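Koltside House Guest Rooms: Furnishing and Fit-Out
Progress report to the Helunel Fund
Prepared by Lempi Aaltonen, project lead
May 29, 2022

Summary

Work on the guest rooms at Koltside House is on schedule for the second grant period. Nine rooms are included in the current phase. The grant covers bedside and side tables, seating, floor protection, telephones and small electrical work. Paint and flooring were paid for out of the first installment and were signed off before this period began.

The main items for the Fund's attention are the drawer hardware on the round nightstands, the position of the wall sockets, and a small change to the budget for cushions and covers.

Round nightstands

We chose the Buenaventura round nightstand after comparing it with a square model from the same supplier. The round one costs a little more. Families staying with us often have small children, and we wanted fewer corners at head height in rooms where the walking space beside the bed is narrow.

The tops and drawer fronts have a warm brown wood finish with a straight grain. The drawers run on black metal ball-bearing slides, and the slender legs are tied together underneath by a black metal frame with three spokes. The frame matters to us more than we expected when we placed the order. Guests lean on bedside furniture when getting up, and the earlier tables in the east wing worked loose at the leg joints within two years.

Each leg is to have a white protective pad where it meets the floor. The floors show scratches easily, and moving furniture for cleaning was the main cause of damage in the old rooms. Our housekeeping checklist now includes looking at the pads at each full clean, along with opening every drawer to its stop and checking that nothing has been left inside. 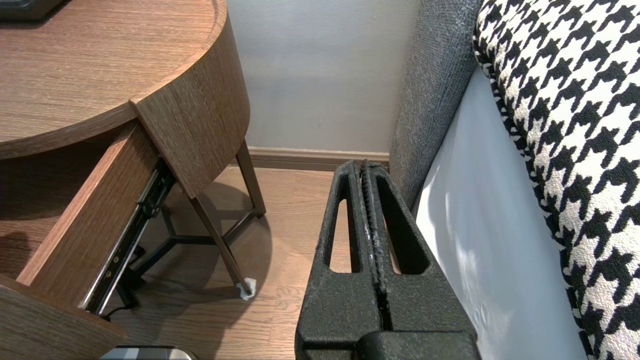
Side tables and telephones

The sitting corners use a separate round side table with a raised rim and a light oak surface. These came from Umitora and were delivered in a single load. The rim was a request from housekeeping, who deal with the spills.

We have kept corded telephones in the rooms. Mobile reception at Koltside is poor on the ground floor, and many of our guests are waiting for calls from the hospital. The telephone goes at the back of the side table with its coiled cord running down behind, close to the low jack plate on the wall. That leaves the front of the table free for a drink or a book.

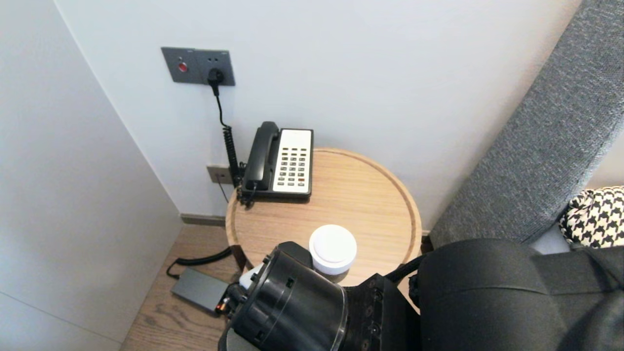
Seating next to the side tables is a gray upholstered sofa with a woven texture. We have added black and white houndstooth cushions, which can be replaced without replacing the sofa. The original budget had plain cushions at a lower price. The difference came to $284 for the whole phase and was met from savings on delivery.

Cables and sockets

Cable routing is the part of the work that still needs attention. The wall sockets were placed before the furniture plan was final, and they sit above table height in the sitting corners. Cables therefore hang down the wall, and adapters and loose lengths end up on the floor. It is untidy, and we would like it off the floor before the next group of families arrives.

We have asked the electrician for a price for cable clips along the baseboard and short covers on the wall. We have set aside $400 for this from the contingency line and do not expect to ask for more.

Spending

More than 40 percent of the contingency line remains after the cable work is allowed for. Furniture spending is within the approved amount. Copies of the invoices from Buenaventura and Umitora are with the Fund's office.

Next steps

Cable clips and wall covers will be fitted once the price is agreed. Housekeeping will then go through each room with the furniture checklist and report any drawer that sticks or any table that rocks. The supplier has agreed to replace faulty slides at no charge during the first year.

We would also like the Fund's view on whether the unspent contingency may be used for reading lamps — the present ones are serviceable but do not match, and two have been repaired more than once. A short request with prices can be sent separately if the Fund is willing to consider it.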